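Recording Everyday Tasks for the Kovness Collection: Frequently Asked Questions

Last updated 11/18/20

These answers are for people who have signed up, or are thinking of signing up, to record everyday tasks for the Kovness collection. Melero runs the recording side. Cordeiro checks the recordings and prepares them for training. If your question is not covered, write to the desk at the Wisville office.

What is the collection for?

Kovness is a learning system for robot arms and hands. It learns household and hotel-room tasks from examples of people doing them. Each example is a short recording made from head height, so the system gets the same view the person had while working.

Who can record?

Anyone over 18 who has finished the online training and passed the test recording. You do not need any background in robotics. Left-handed recorders are welcome and should work the way they normally would.

What counts as one example?

One task, from the moment your hands enter the view until they leave it. Opening a bottle is one example. Opening a bottle and then making the bed is two, and they should be recorded separately. Most examples run well under a minute.

Where can I record?

At home, in a rented room, or in a hotel room you are staying in. Pick a spot with a clear surface and steady light. A nightstand, desk or kitchen counter is fine. Shared areas such as lobbies and hallways are not allowed, even when they are quiet.

Do I need special objects?

No. Use what you have. Small containers are always wanted, including clear ones, which the system still has trouble with. Please do not record medicine labels, bank cards, letters or anything else with personal details on it.

How should I hold things?

The way you usually do. Keep both hands in view when the task uses both, and try not to slow down for the camera. Some covering of the object by the fingers is expected – that is how small objects look when people handle them. 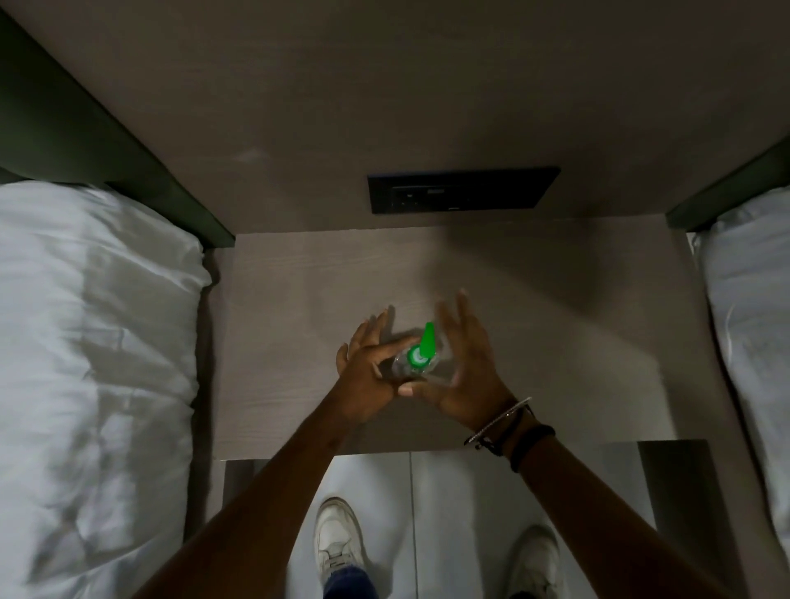 How many times should I repeat a task?

Seven times per object is the standard set. Change the starting position each time, and put the object down completely between takes. After that, move on to a different object or a different room.

What if I drop something or make a mistake?

Keep recording and finish the task if you can. Mark the take as "recovered" when you upload it. Failed attempts are kept in a separate group and are used to teach the system what a bad grip looks like, so do not delete them.

Can I wear jewelry or a watch?

Yes. Bracelets, rings and sleeves are all accepted, as long as they do not carry a name or other personal information. You do not have to wear the same things in every session.

Can other people be in the recording?

No faces, please. If someone walks into view, stop and start the take again. Sound is removed during upload, so background conversation is not a reason to throw out a take.

How long does review take?

Cordeiro reviews most uploads within three working days. Each take comes back as accepted, accepted with notes, or rejected. The usual grounds for rejection are hands out of view, poor light, and two tasks in one take.

Is there a limit on uploads?

You can send up to 100 takes a week. Anything over that stays in your queue and goes out the following week.

Which tasks are open now?

The current list has 29 tasks and is posted on your recorder page. Bottle and cap tasks, folding, and plugging in cords are all open. Kitchen tasks with heat or knives are closed and will be looked at again in January.

Can I withdraw a recording?

You can withdraw any take before it goes into a training set. Use the "remove" button on your recorder page. Once a set has been closed, the take stays in that set but will be left out of later ones.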